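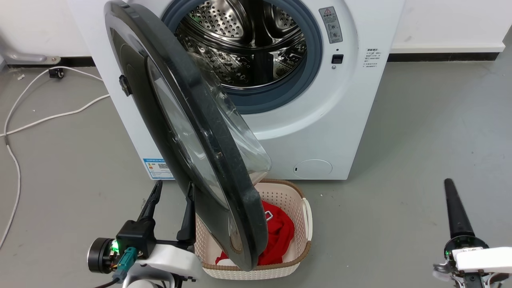 4.3 Recording laundry-loading episodes

This section covers recording with both arms at a front-loading washer. Complete the arm calibration in 4.2 first.

Before recording

1. Open the washer door fully. The drum must be empty.
2. Set the basket on the floor in front of the machine, below the door opening. Leave space on each side for an arm.
3. Put the garments in the basket unfolded. Do not smooth or stack them.
4. Check that the wrist light on each arm is green.
5. Move both arms to the start pose with the grippers open.

CAUTION: The open door is inside the reach of the left arm. Approach the basket from the side, never through the door. Contact with the glass stops the arm and voids the episode.

Recording

6. In Fadon, select Task > Laundry > Load and enter your operator name.
7. Press the left pedal. Wait for 2 beeps before moving.
8. Grasp one garment, lift it clear of the basket rim and place it fully inside the drum. Release, then withdraw the gripper past the gasket.
9. Repeat until the basket is empty. Press the left pedal again to end the episode.

Note: A dropped garment does not void the episode. Pick it up with the arm and continue. If you touch it by hand, press the right pedal to discard.

Between episodes

10. Return the garments to the basket and change how they lie.
11. Shift the basket slightly. After every 9 episodes, swap in a different garment set.

Storage

The local disk holds almost 3,000 episodes. Upload at the end of each shift. Episodes marked "short" are held for review by Hrefna Bach and must not be deleted from the station.

Error 599 means a camera stream was lost. Discard the episode, reseat the cable and repeat step 4.

Revised 24 Apr 2024, E. Fogh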